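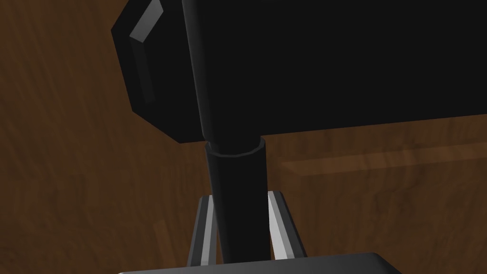 Last updated: 18/09/2019

I have been running the new Oka grasp planner in simulation since April, and I still don't trust its success score. Kai Baumgart keeps sending me charts where the line goes up. Fine. I went and read the logs instead.

Out of 484 simulated attempts at putting the fingers either side of a rod, the planner marked 33 as failures. I replayed those first, then a stack of the ones it called good. In 19 of the good ones the rod was between the fingers but sitting close to one of them, with a gap on the other side. The score doesn't care. It checks that the rod's center line falls inside the opening and moves on.

Does that matter? Ritu Joshi says no – close the hand and the part centers itself. That holds if the part is free to move. If it's fixed to something heavy, the near finger touches first and the arm has to give. Our controller has no force limit on that step, and the simulator's contact settings are soft enough to hide the problem.

I also don't like that pose comes straight from the simulator. Real perception gives you a black rod under a black housing, and good luck finding the edge between them in a depth image. Mwangi Mollel has a branch that adds noise to the pose. It has been waiting for review for 9 weeks.

What I'd want before anyone says "solved" again: offset from each finger written to the log, noise on by default, and contact stiffness set from a measurement – any measurement. I've opened a ticket for the first one.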